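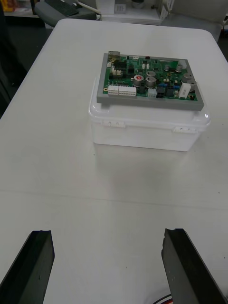

New paperwork rules for electronics at the Pemlow crossing

Shippers who send electronic parts through the Pemlow crossing will have to file a separate goods sheet for each type of item starting in July. The change was announced on Jan 21, 2024, and covers both road freight and parcels.

Until now a single sheet could cover a mixed load as long as the total value stayed under 2200 dollars. That limit is going away. Loads valued under 1000 dollars will still get the short form, but it must list every item type on its own line.

The Pemlow office handled 889 mixed electronics loads last year and held a good share of them for missing or vague descriptions. Entries such as "parts" or "computer goods" were the usual trouble. Held loads waited five days on average before release, and storage was charged to the shipper.
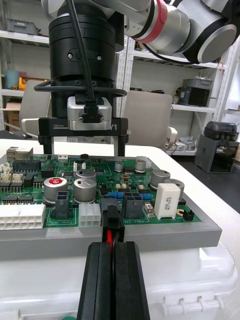 Descriptions on the new sheet should say what the item is and what it does. "Circuit board" alone will be sent back. Officers want the input voltage when the maker has printed it on the board, so a marking like the "48V IN" next to the socket here should be copied onto the sheet as it stands. Cables packed with a board go on a separate line - even if they are already plugged in.

Litenik and Çetinkaya, the two brokers with desks at the crossing, will both accept the new sheet ahead of the start date. Climo, the online filing system, will be updated in the spring. Drafts saved in the old format will not carry over, so members with open drafts should file them or print a copy before then.

Copies of the new sheet are at the front counter. Returned goods and repairs stay on the old form for now.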